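Stimdale Equipment Forum
Boards > Purchasing and Planning > Small Automation

Budgeting for a first gripper arm for sorting returned small electricals

Posted by Vakley_Stores

Our organisation operates a returns and reuse service for small household electricals. Items arrive mixed: remote controls, webcams, loose batteries, chargers and leads. At present all sorting is carried out by hand at two benches. The management board has asked for a costed proposal for one tabletop arm with a two-finger gripper, to be submitted before the planning round closes in March.

The supplier's quotation for the arm and gripper is £2411, excluding delivery. It does not mention fingertips, a mounting plate, guarding or training. The arm would be required to pick batteries and handsets from a flat surface and place them in plastic bins. Throughput is a secondary concern at this stage, as the first year is to be treated as an evaluation.

I should be grateful for guidance on the following. Which costs are commonly left out of a first budget of this kind? Is a wrist camera worth including from the outset, or may it be deferred to the second year? Finally, should the existing benches be replaced? They are wooden and have served adequately for manual work.

Posted by Cukine Workshop Services

We prepared a similar proposal last year and would advise that the arm itself be treated as one line among several. In our case the quotation covered the arm, the gripper, the power supply and a basic software licence. The following had to be found separately:

Fingertips. The standard pair is seldom suited to every item. Batteries are narrow and round and tend to roll, whereas a remote control is wide and flat. Allow for 3 pairs in the first year, as they wear and are occasionally damaged by contact with the bench.

Mounting. A plate and clamps may be sufficient for a sound bench. We would not recommend fixing directly into timber.

Guarding and risk assessment. Please consult your insurer before the order is placed. Ours required a written assessment, and the preparation of it took longer than the installation.

Staff time. This was our largest omission. Someone must set out items, record failed picks and adjust the settings, and that person is then unavailable for ordinary duties. We now enter this as a separate line so that it is visible to those approving the budget.

With regard to the camera, we would include it from the outset. Adding one later required a different cable route and a second visit from the installer, both of which were chargeable.
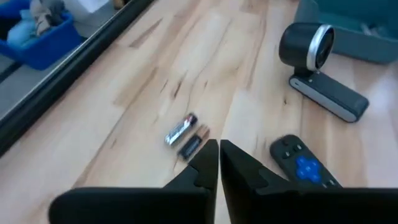
Wrist camera view: two batteries ahead of the open gripper, with a remote control and a webcam to the right.

The wooden top need not be replaced on grounds of strength. You may, however, wish to consider its finish. Ours is smooth and slightly glossy, and overhead light reflects from it so that the paler areas look almost washed out on camera. The darker grain presents a further difficulty, as a streak lying close to a black battery is not an ideal background. A plain matt mat is an inexpensive remedy and should be tried before any expenditure on new furniture or lighting.

We would also suggest that a contingency be shown openly in the proposal – £1000 would be reasonable against the figure you have quoted. Any part of it not spent can be returned at year end.

Posted by Ji

We just bought the arm and sorted the rest out afterwards. It was fine, though the carriage was more than expected. Do check the bench is level.

Posted by Stimdale Procurement Desk

The advice from Cukine Workshop Services is sound and I would add a small number of points concerning the purchase itself.

Request that the supplier restate the quotation with delivery, installation, training and the second-year licence shown as separate items. Where a licence is included for the first year only, the renewal should appear in the forward plan, or it will be raised later as an unplanned cost.

Ask for a trial using your own stock before the order is confirmed. A supplier's demonstration will often use blocks of a convenient size. Send a box of typical returns, including batteries and at least one item of awkward shape such as a webcam on a stand, and ask for a written record of which items were picked and which were not.

Loose batteries should be considered separately from other goods. Your existing handling procedure ought to be reviewed to confirm that it permits gripping by machine, and the receiving bin should be suitable for them. If terminals are taped at present, the proposal should state at what stage this will be done.

Lastly, establish the period of support for the gripper as well as for the arm. The two are sometimes made by different firms – and the warranty terms may differ accordingly.

Reply from Vakley_Stores

I am obliged to all who responded. The supplier has agreed to restate the quotation, and a box of stock will be sent for trial in February. The camera and the contingency have been added to the draft. The benches will be retained for the present and a matt mat has been ordered.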